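## Scuffs on colored dinner plates, and how do you store them?

**qjia_kitchen**

Moved in November and finally unpacked the everyday dishes. We have a set of 6 dinner plates from Sterton, plain round ones with a slightly raised rim. They've been stacked straight on top of each other for 2 years and the glaze has faint marks all over the eating surface. Light gray lines, mostly. You can't feel them with a fingernail.

Two questions. Can the marks be taken off, and should I be putting something between the plates? My cupboard is 17 inches deep and the shelf spacing is tight, so a rack won't fit.

Qiuyue

**halfmoonmugs**

If you can't feel them, it's metal from the forks and knives. It sits on the glaze. Make a paste with baking soda and water, rub with a damp cloth, rinse. Takes a few minutes a plate. Try the back first in case the color is painted over the glaze.

Paper towel between plates is fine. I cut up an old flannel sheet.

**dorset_lane**

I wouldn't use baking soda on anything with a strong color. I did that to a dark blue Nudau plate and ended up with a dull patch in the middle that never came back. The scratches were gone but the patch looked worse. Leave them alone, it's a plate.

**halfmoonmugs**

Did you use the scrubby side of a sponge? That will do it by itself.

**dorset_lane**

Soft cloth. It may have been a matte glaze to begin with, I don't have the box anymore.

**stelik_fan_06**

Are they going through the dishwasher? Ours rubbed against each other in the bottom rack and that was the whole problem. Every other slot now.

**qjia_kitchen**

Dishwasher, yes, and packed full. I'll space them out. I tried the paste on the back of one plate and the color held, so I'll do the front of that one this weekend and leave the other 5 for now.

**solveig_k**

I gave up on matching sets and it solved the storage question for me. I have one good-sized plate per person in whatever color they picked, white bowls, and dark mugs that don't show tea. Nothing gets stacked more than 2 high because there isn't enough of any one thing to stack. 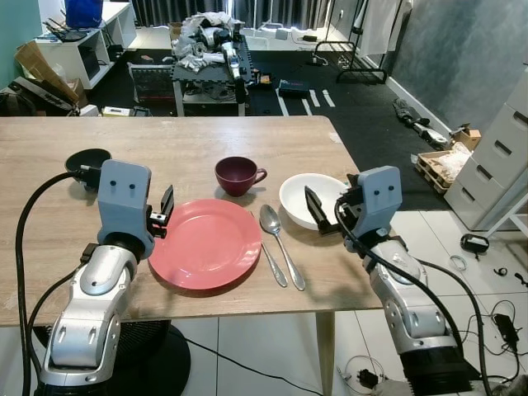

The red ones do pick up faint marks and I've stopped minding. Once there is food on the plate you're looking at the food. The bowls go through the dishwasher daily and the plates get washed by hand, mainly to save room in the rack.

If you do want liners, Tan sells felt circles, but they were too small for my plates and left the rim uncovered. I went back to paper towel.

Sólveig Ketilsson

**dorset_lane**

Mixed colors would drive me up the wall, but I agree about the liners. Same trouble with the felt ones here, the rims still knocked together when I pulled a plate out.

**halfmoonmugs**

You can trace the plate on craft felt and cut your own. One yard did all of mine with some left over for the salad plates.

**qjia_kitchen**

Update: did the front of the one plate. Most of the gray lines came off, a few near the center didn't. No dull patch that I can see, but I'll look at it again in daylight before I touch the rest. Going with cut felt between them. Does it need to be washed before it goes in with the plates?

**halfmoonmugs**

Wash it once if it's a dark color. Cold water, and lay it flat or it curls.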